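Mernbridge Two-Arm Cell – Set-up and Care Guide

Section 4: Preparing the cell for a sorting run

This section is for the operator who starts the cell in the morning or after a change of task. It was written by Damian Zaugg and checked on the machine by Hyun-seo Pyo. Please read section 3 (power and emergency stop) before you begin. If the cell was moved to another room, do section 2 again first.

In this guide, "left arm" and "right arm" are always meant as seen from the front of the cell, where the operator stands. The left arm is called Ki in the control program and the right arm is called Kukum. These two names cannot be changed from the operator screen.

4.1 Before you put your hands inside

1. Press the stop button and wait until the screen shows HELD. The arms keep their position in this state, but a joint can still sink a little if the brake is worn.

2. Look at both arms from base to gripper. The black cable conduit must follow the arm in an open loop. It must not be pulled tight at the shoulder or caught under a link.

3. Check that no person is leaning over the side walls.

CAUTION: Do not push an arm by hand when the screen shows HELD. Use the FREE function in section 3.6 and support the forearm with your other hand.

4.2 Baskets and shelf

4. Put the three plastic baskets on the floor panel, towards the back. The first white basket goes at the back left and the teal basket goes directly to its right. The second white basket stands in front of the first one.

5. Look at the wire shelf on the back wall. It has five compartments and all of them must be free at the start of the sorting run. Pull lightly on the shelf with two fingers. If it moves, tighten its clips.

6. Check the white mesh box on the left wall in the same way. It is mounted to the upright profile, and a hard contact from Ki can turn it. The box must be level before you continue.

Note: The teal basket is used by the program as a colour reference. If you need to replace it, order the same colour from Pestix and repeat the colour step in section 5. A white one in this place will give error 159.

4.3 Laying out the objects

7. Lay the objects on the floor panel by hand. The cup lies on its side in the left part of the floor and the plate lies on the right. The glove goes near the front edge with the fingers towards the back.

8. Put the cables in last. For the mixed start they may be in the baskets, on the floor, or over the edge of a basket. Do not make knots. A tangle is permitted, but you must be able to lift one cable out of it with two fingers.

9. Take your hands out and start the slow approach with the key APPROACH 1. Both grippers now come towards the middle of the floor at 20 per cent speed. Keep one hand at the stop button during this movement. 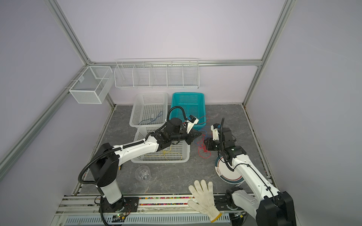 4.4 Checking the distance between the grippers

10. Press HOLD when the grippers are over the cables. Measure the free space between the finger tips with the plastic gauge from the tool drawer. The smallest permitted value is 14 mm.

11. If the space is too small, open the page PAIR on the screen and increase the value GAP by one. Repeat the approach. Do not correct the distance by moving an object, this only hides the fault until the next run.

12. If you needed more than three corrections, stop here and check the base screws of both arms (section 7.2). In most cases one base has become loose and the calibration is no longer valid.

CAUTION: The gauge must be plastic. A steel rule can scratch the finger surface, and the grip on smooth objects becomes poor.

4.5 Checking the wrist cameras

Each wrist carries a small camera module. Its cable has to be long enough for the full turn of the wrist, so it makes a coil above the gripper. This coil is the part which wears first. We replaced it two times in our own cell before we found the correct length.

13. Open the page VIEW. You should get a live image from both wrists. If one side is grey, press the connector at the camera until it clicks.

14. Start APPROACH 2. Ki goes to the front white basket and Kukum goes to the plate. Pliers and thin wires may stay on the floor for this check, as long as they are not under a gripper. 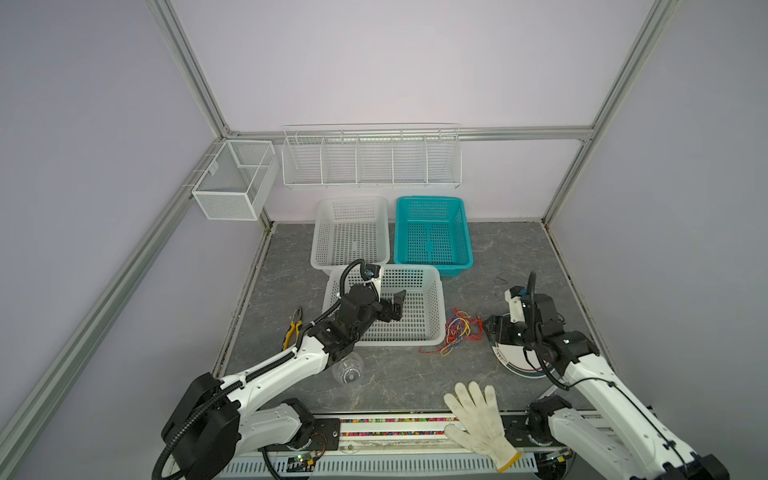

15. Compare the two live images with the reference images on the screen. The middle of the basket and the edge of the plate must be inside the green marks. A small shift of the mark is normal when the cell is cold in the morning – wait 11 minutes with the drives on and compare again.

16. Listen during the return movement. The conduit should slide quietly. A clicking noise means that it touches a joint housing, and in this case you must set the clamps again as described in section 7.4.

4.6 Care after the run

17. Bring both arms to PARK and press the stop button.

18. Remove the loose wires first, by hand. Small pieces of wire can fall into the openings of the vented rail at the front and later reach the electronics. Use the soft brush for this area. Never use compressed air.

19. Wipe the floor panel with a dry cloth. If dirt remains, use a cloth with a little water and let the panel dry before the next start. Solvent makes the surface dull and the cameras will then have difficulty with reflections.

20. Look at the circuit board near the base of Ki. The green lights must be on. If they are off although the main switch is on, do not touch the thin red wires. Switch off the cell and call the service person.

21. Write the GAP value in the cell book, together with any correction you made. After an exchange of a gripper, write also the serial number of the new part. The next check of the base screws is planned for April, or earlier if step 12 was needed.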